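Artist residency in a decommissioned lighthouse: is it worth the application fee?

Posted in Travel & Residencies – Oct 8, 2026

saltmarsh_typist

I paint (badly) and write (slowly), and I've been eyeing the residency at the old Skalthorpe light. You get the keeper's quarters for 20 nights, a stipend that would cover groceries if you don't care for cheese, and a small surf and shipwreck museum downstairs that stays open to the public while you're living over it. The application fee is 40 dollars, and they want a work sample, a project statement, and a paragraph on "your relationship to the coast." My relationship to the coast is that I burn easily.

What I'd like to know before I hand over the money: how much privacy do you get with a museum under your feet? Is the place livable in April, which is the slot I'd be asking for? And has anyone done the one at Bromden instead? Bromden has no fee, but the website looks like it was last touched by the keeper.

tern_and_tide

I did Skalthorpe two years ago, in April, so I can speak to most of this.

Privacy is fine after the museum closes and a bit theatrical before that. The door to the stairs has a sign on it saying PRIVATE, and visitors take that as a suggestion. I had a family of five come up to ask where the surfboards were while I was eating soup. They were very nice. They stayed long enough to give me opinions on the painting. If you work mornings you'll get a good stretch before opening, and the light is best then anyway.

Weather: bring every sweater you own, then borrow one. The quarters have electric heat on a timer that nobody at the trust could explain to me. The lantern room isn't heated at all, and that is of course where you'll want to sit. Wind comes in off the point all night and the windows hum, mostly in one key. I slept fine after the first week and wrote a poem about it that I won't be sharing.

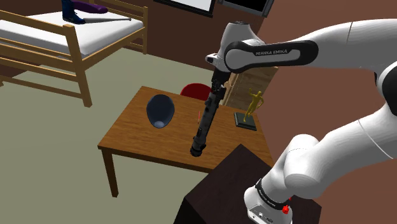

On the fee, I grumbled and paid it. There were 8 of us on the shortlist when I applied and they phoned every one, so somebody does read the things. Keep the coast paragraph short and specific. I wrote about a single tide pool I used to visit as a kid and they brought it up on the call. I gather they get a lot of "the sea has always spoken to me."

Practical stuff they leave out of the welcome packet:

The nearest real grocery store is in Bickerstaff, and the bus there runs when it feels like it. Shop before you arrive.

There's one good table, and it's too heavy to move to the window. I tried.

You have to give a public talk at the end. Mine drew a decent crowd, several of whom thought it was the shipwreck talk and were good sports when it wasn't.

Phone signal exists on the north side of the gallery, outdoors, facing the water. You'll make shorter calls.

Would I do it again? Yes, though I'd ask for a later slot.

grebe2484

Never stayed there but went to the museum as a kid and it was great. They had a board you could stand on. Not sure if that's still there.

Also isn't there one at Jastska? Might be a different kind of lighthouse

kelp_ledger

Bromden alum here, for balance. No fee, as you say, and no stipend either, so it evens out fast. The website really is that old but the email address works; I heard back in under a month. You get a cottage next to the tower instead of rooms inside it, so there are no museum visitors, and also no museum, and by the second week I would have paid someone to come up the stairs and look for surfboards.

What Bromden does have is a national park boundary at the back fence. You can walk out the door and not see another person until supper. If your project is about landscape I'd pick it over Skalthorpe. If you need people around to feel guilty in front of, go with Skalthorpe, since guilt got more pages out of me at home than solitude did there.

One warning: the foghorn is automatic, and it doesn't always wait for fog. The instructions mention it on the last page, under "Recycling."

saltmarsh_typist

Thank you all, this is more than I got from either office. I'm leaning toward Skalthorpe and a later slot. Tern, what did you do about the hum – earplugs, or did you just give in?

tern_and_tide

Earplugs for three nights, then I lost one down the spiral stairs. It may be in the collection by now.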